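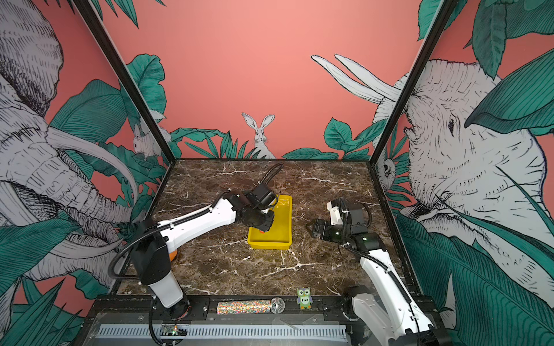
Netlow, the network monitoring company, will change how it staffs technical roles across its four offices starting in June. Under the new rules, an engineer can apply for any open post at the same grade in another country and keep the same job level, pay band position and review date. Until now a transfer between countries was handled as a resignation and a new hire, and the engineer's length of service went back to zero.

The change was set out in a 30-page internal policy sent to staff this month, a copy of which was also posted to the company's public handbook. It covers software engineers, support engineers, test engineers and technical writers. Sales and finance staff stay under the old rules for the time being.

Netlow has 352 people in technical roles. According to the policy document, 68 of them asked about a move to another office in the last review period, and fewer than half of those sent in a formal application. The most common reason given for dropping out was the loss of service time, which affects parental leave, sabbatical leave and notice periods. The second was the technical interview. Applicants for an internal transfer had to sit the same four-stage interview as outside candidates, including the timed coding exercise.

Both of these are removed. Service time now carries over in full. The interview is replaced by one call with the receiving manager and a written handover plan, which has to be agreed by both teams before a start date is set. The receiving manager may still decline an applicant, in which case the reason must be recorded against the published requirements for the role. "Team fit" has been taken off the list of accepted reasons.

"We were asking people to prove they could do a job they were already doing," said Tudor Furtună, head of engineering operations at Netlow. "The pass rate for internal applicants was very high, so the interview told us almost nothing. It did cost each person several evenings of preparation, and the people with the least spare time at home were the ones who withdrew."

Grades are mapped through a single table. Netlow's offices had each kept their own list of job titles, a result of the company's growth through purchases of smaller firms. A "senior engineer" in the former Simard office, for example, was one level below a senior engineer at headquarters. The table gives every title a grade from one to nine. Where two titles don't line up, the higher grade applies to current staff and the mapped grade applies to new hires. No one's pay will be reduced when the table takes effect.

Pay itself is still set by local bands. An engineer in the middle of the band in one country moves to the middle of the band in the next, which can mean a lower or higher figure in cash terms. The policy requires the new amount to be given in writing before the applicant accepts, along with an estimate of take-home pay after tax. Relocation support is a fixed sum for each grade, with a separate amount for each dependent. Visa fees are paid directly by the company and no longer have to be claimed back.

The system work is being done by Zirkwood, which supplies Netlow's personnel database. The old setup held one record per person per country, and closing one record triggered the removal of accounts, email and building access. In the new setup a person has one permanent record with a list of dated assignments attached. Access rights follow the assignment, and a seven-day overlap is allowed so that code reviews and on-call shifts can be handed over. Existing records will be merged in two batches, with a read-only period of six hours for each.

Staff who moved before the change can ask to have their earlier service restored. Requests go through the personnel portal and need a contract or pay slip from the previous post. Time spent at Simard before it was bought will count. Time spent as a contractor through the staffing firm Brultov won't, although Furtună said this is under review and a decision is expected before the second batch of records is merged.

Open posts will be listed internally for 10 working days before they are advertised outside. Each listing has to state the working hours in local time, the language used in meetings, the on-call pattern and whether part-time applicants will be considered. Managers who leave any of these fields blank won't be able to publish the post.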